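Gerardo Manalo
October · 2 min read

1/ Thread on ethylene and mixed fruit storage. Most advice treats ripening as a matter of temperature. Gas exchange matters as much, and it costs nothing to manage.

2/ Ethylene is a plant hormone. Climacteric fruit (tomatoes, mangoes, bananas, avocados) make a burst of it as they ripen, and the gas triggers more ripening nearby. Citrus is non-climacteric. It will not sweeten after picking, whatever you store it beside.

3/ A closed bag traps ethylene but also moisture and carbon dioxide. High carbon dioxide slows ripening and moisture feeds mould. Paper is the usual compromise.
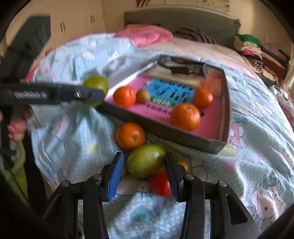

Mixed fruit, open shallow box. One orange outside it, three inside.

4/ Citrus can still react to the gas. Ethylene breaks down chlorophyll in the peel, so a green orange may turn orange with no change in the juice. Packhouses call this degreening. Peel colour is a poor guide to sugar.

5/ Tomatoes: keep them out of the fridge until ripe. Long spells in the cold damage the membranes and the flavour compounds do not fully recover. Once ripe, a few days chilled is tolerable – bring them back to room temperature before eating.

6/ My routine is to check after 48 hours, then daily. Anything soft comes out first. One bruised fruit gives off more ethylene than a sound one and will bring the rest forward.

7/ Sachets that absorb ethylene do work, within limits. Potassium permanganate turns from purple to brown when spent. Replace at that point and keep it off the food.

Next thread: potatoes, onions and why I store them apart.

3 replies · 48 reposts · 500 likes · 1,824 views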